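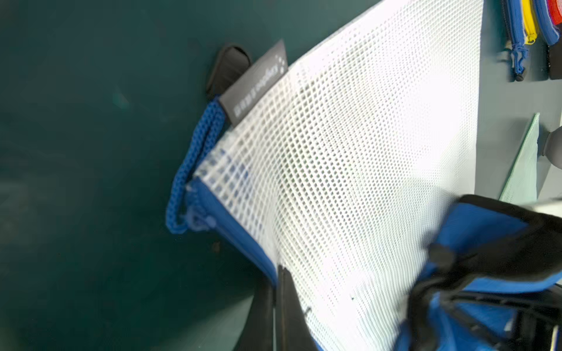
CHAPTER 8
The Waiting List

Topics in this chapter
Why youth groups have waiting lists and why the lists are wrong
Open places and usable places
First come, first served, and the alternatives
Sibling rules
Writing to families who are still waiting

Most youth groups would rather talk about recruitment. Recruitment has posters. A waiting list has a spreadsheet last opened in October, and a parent on the phone who would like to know why the neighbor's child got in.

Still, the list deserves a chapter of its own, and it comes before the chapters on budgets and buildings for a practical reason. Groups regularly rent a bigger hall, or start a second meeting night, on the strength of a list that would shrink by half if anyone called the numbers on it.

Take the Ekell Trail Club, which met on Thursday evenings in the town of Grerville and had places for 400 children across all its age sections. Its list had 300 names. On paper this was a club with a crowd at the door, and the club planned as if the crowd were real. It leased a second site at Hidayat Hall and wrote to every family on the list, offering a place. Some of the children had joined other groups. Some had moved. A fair number had grown too old for the section they were waiting to enter, and one had come back as a junior leader without anyone taking the name off.

The club had done nothing foolish. It had written down each name with care and in the right order. It had simply treated the list as a record of demand when it was a record of phone calls.

8.1 Open places and usable places

An open place is a gap on the membership roll. A usable place is a gap that a particular child can fill, at that age, on that night, with enough adults in the room. Annual reports tend to give the first number because it is easier to find.

Suppose a section for children of 7 has several open places and the list is long. If most of the waiting children are older, the places are of no use to them. If the section already has as many children as its leaders may supervise, the places are of no use to anybody. The group can then be half empty and have a waiting list at the same time, a condition that is very common and very hard to explain at a parents' evening. 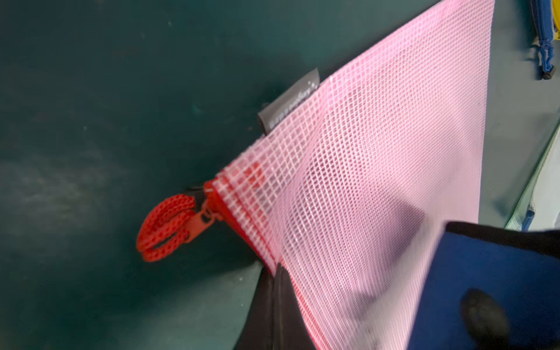 Figure 8.1 Mesh pouch with a red zipper and a looped cord pull.

8.2 Who goes first?

First come, first served has one great strength: everyone learned it in kindergarten. It also favors families who knew to call early, and those are often the families who already had an older child in the group. Prarnov Youth Clubs found itself with parents registering newborns, on the sound theory that a baby has no other plans.

A sibling rule makes life easier for drivers and harder for everyone else. A promise of help from a parent may move a child up the list, and in some groups it does so openly. In others it does so quietly, and the other parents find out by the second week.

Before reading on, write down the order in which your own group admits children. Then ask two leaders to do the same, separately, and compare the answers. Keep all three sheets for the exercise in Section 8.4.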